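Teaching by Hand: The Slow Work Behind a Learning Machine

The laboratory at Herbridge keeps its shelves stocked with cups, jars and lids. They are the raw material of Pliltov, a program that sets out to teach a low-cost robotic arm the small tasks of a kitchen by giving it examples to copy.

Each example is a single attempt, guided by a human operator and recorded from start to finish. By November 4, 2023, the program had gathered 3,938 of them, covering 67 household objects. Four operators share the work, in shifts kept short to protect the quality of their movements.

"A tired operator teaches tired habits," said Amna Gondal, who directs the collection. Attempts that go wrong are labeled and kept, and a separate reviewer decides whether they enter the training set. 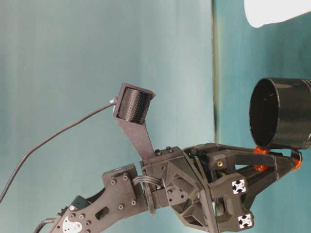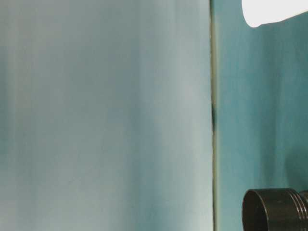
Variety remains the main concern of the program. An early model, trained in August on objects placed upright, performed poorly once they were turned on their sides. The collection plan was revised, and operators now record many more positions like that of the black cup, which lies with its open end to the left. The fingers must take such an object by the rim, a grip that the first examples barely covered. The revised plan will run for seven more weeks before the next model is trained.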